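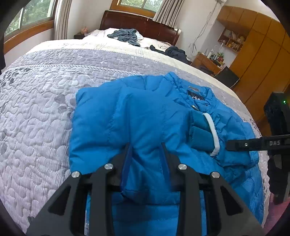
## Drudmont garments, part 2: jackets on a bed

This part of Drudmont contains 200 demonstrations of folding a jacket. The person holds one gripper in each hand and folds the jacket with them, so there is no robot arm during recording. Part 1 (towels on a table) has its own card and is not needed to use this one.

Recording started in January in two homes, Tuscombe and Stekthorpe. The blue puffer jacket comes from the Tuscombe set. It is the most difficult garment we have, the padding pushes back when you close the fingers on it, and short grasps slip often.

### What is inside

- `episodes/` - one folder for each demonstration
- `left/` and `right/` - video from the camera on each gripper, with finger opening
- `notes.csv` - home, garment, operator, and a free comment

Video is stored without lens correction. Please keep it so if you train with our Kütt loader, which expects the round corners and will crop wrong otherwise.

### How the operators worked

1. Lay the jacket on the bed, front side up. The bedspread stays as it is, we do not smooth it.
2. Fold one sleeve over the chest, then the other.
3. Take the hem with both grippers and bring it to the collar.
4. Open the fingers fully and hold still before stopping the recording.

A demonstration with a dropped sleeve is kept if the operator recovered it. There are 52 of these, marked `recovery` in the notes.

### Known problems

- In 56 episodes the left and right clocks differ by more than one video frame. The loader corrects this, but the raw files do not.
- Other clothes may lie on the bed in the background. They are not labeled.
- Zippers are sometimes open and sometimes closed - we did not write down which.

Questions and corrections go to Ardalan Abbasi. Last change to this card: 17th August, clock section only.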